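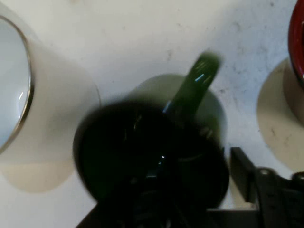
Da última fila perguntaram, na sessão anterior, se vale mesmo a pena ter canecas de cores diferentes na copa ou se isso só complica a reposição. Começar por esta pergunta.

Resposta curta: vale. Uma branca, uma verde-escura e uma vermelha distinguem-se em cima da mesa sem ler etiquetas. Cada piso fica com uma cor e a recolha faz-se por cor.

Dados da Zirnus: 430 canecas em circulação, 74 desaparecidas no primeiro ano, quase todas esquecidas em salas de reunião. Com as cores por piso, as perdas desceram para 46. Dizer que a contagem foi feita em novembro, com as máquinas de lavar vazias.

(Pausa. Perguntar quem tem uma caneca na secretária neste momento.)

Tampos. Os brancos mostram tudo: manchas, riscos, marcas de arrasto. Na Flondau queriam trocá-los por tampos escuros. Mantiveram os brancos e passaram a limpá-los duas vezes por dia, às 11h e às 16h. Pano húmido primeiro, pano seco depois. Não usar esfregão abrasivo.

Arrumação. Canecas em fila, com espaço entre asas. Não empilhar mais de duas. As que têm rebordo metálico ficam fora do micro-ondas, e convém um aviso na porta.

Encomendas. A Böttcher pediu 200 de uma vez e ficou sem prateleira para metade. Encomendar por piso.

Se sobrar tempo, falar do carrinho de recolha da Serville. Se não, passar às perguntas.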